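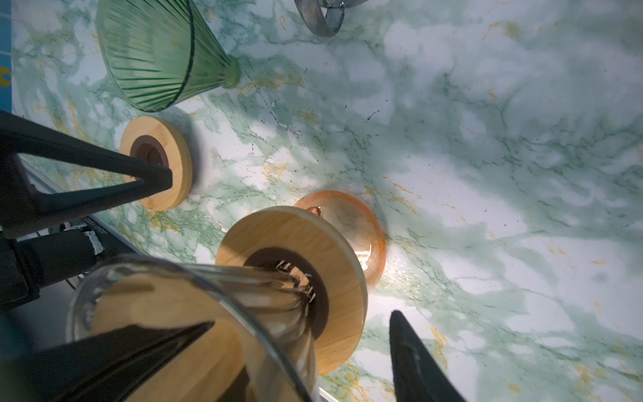

In defence of the coffee corner that takes up too much room

My sister-in-law, Adjoa Owusu, has told me more than once that I own too much coffee gear for someone who drinks two cups a day. She is a nurse and drinks instant, standing up, out of whatever mug is clean. I have no argument with that. I do have an argument with the wider idea, which I keep running into in magazines and in other people's new kitchens, that a good kitchen is one where everything has been put away.

We are told to clear the bench. The toaster goes behind a roller door, the kettle goes in a cupboard and the coffee things go in a drawer with a divider. The bench is then wiped and left bare, and photographed for the real estate listing. I lived in a rental in Gredier set up that way for three years, and I made fewer cups of coffee there than anywhere else I have lived. By the time I had found the server, the dripper and the ring the dripper sits in, I had usually given up and gone down to the corner shop.

So I am for leaving it out. A glass cone, a wooden holder and a server on a table do no harm to anyone. They are decent things to look at, and they are ready when you want them.

Glass over plastic

The next complaint I hear is about glass. Plastic drippers are cheap and light, and they bounce. A friend who runs the kitchen at a small hotel in Rinorby uses nothing else and thinks I am soft in the head. For a hotel he is probably right.

At home I still want glass. I like a ribbed cone because I can see the water going down behind the paper, and I can see whether I have poured it all to one side again. I like that glass comes out of the sink with no smell on it. My plastic one smelled of coffee from the first month to the day I threw it out, and no amount of bicarb changed that.

I also like colour, and I don't think that needs much defending. Clear glass goes with anything. Green glass on a green-veined top looks as though somebody chose it, even if it was the only one left in the shop. Amber is the old-fashioned choice for a server and it hides a stain well, which matters in a house where things are not always washed up straight away.

It does break. I have broken two drippers, both in the sink and both while thinking about something else. A replacement is a nuisance, and I still prefer it to ten years of looking at grey plastic. 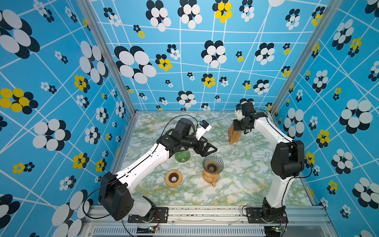 Green dripper, amber server with the clear dripper on top, and a wooden holder lying flat.

The part people lose

Anybody who owns one of these sets will know that the part that goes missing is the wooden ring. It doesn't look like much on its own. In our house it has been used as a coaster, a stand for a boiled egg and, for one whole January, something the kids rolled down the hallway. With a cone that needs one, you can't brew until it turns up.

I think this is the best case against the drawer. Out on the table, the ring is in plain sight, even when someone has put it down away from the glass. In a drawer it slides under the tea towels and stays there.

Wood needs some care and I won't pretend otherwise. I wipe mine and leave it to dry in the open. I never soak it. The first one I owned went through the dishwasher on a Sunday and came out with a split from the centre hole to the rim. My own fault.

On marble, and on things that look like it

A word about the surface, because people have views. I have been told that you should never make coffee on a marble pattern, that it shows every ring and drip. I would say the opposite. A busy top with green veins and yellow flecks forgives a great deal. The plain white bench in Gredier showed a single coffee ground from the doorway.

Real marble is another matter and will mark if you leave acid on it. My neighbour Verhoeven paid a great deal for a slab and now puts a tray under everything, so that he mostly looks at the tray. I wouldn't swap with him. If a table can't have a coffee pot on it, I don't see what it is for.

The same goes for the walls. A bright blue pattern with flowers made out of circles would have most decorators reaching for the off-white, but I would happily drink coffee next to it every morning. Kitchens have gone very pale in the past few years, and I miss walking into one and knowing that a particular person lived there.

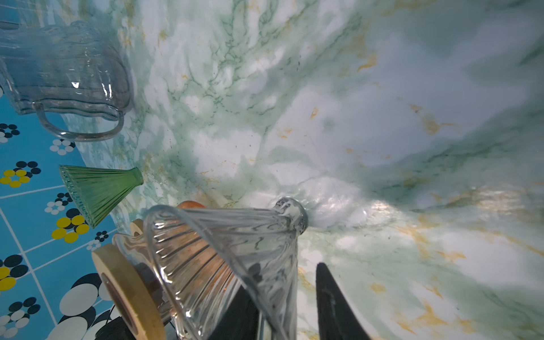
What I would put away

I am not arguing for keeping everything out. Last winter I went through the coffee shelf and got rid of what I didn't use: a milk frother with a dead motor, a Comoveo hand grinder that took longer than the kettle, and a tin of paper filters in a size that fitted nothing I owned. The shelf was better for it. The test I used was whether I had touched the thing in the past month, and I think it is a fair one for most of the kitchen.

The dripper, the server and the ring passed. So did the brown paper bag the beans come in, which I fold over and peg shut. I was given a proper canister once, with a valve in the lid, and I kept forgetting to fill it. The bag does the job and goes in the recycling when it is empty.

Adjoa came over while I was sorting and took the frother home, sure that she could get it going. She hasn't mentioned it since, and she is still on the instant. I made her a cup from the glass cone while she was here, and she said it was nice but slow. It is slow. It takes me a few minutes in the morning, standing at the table with the kettle, and I have no plans to get that time back.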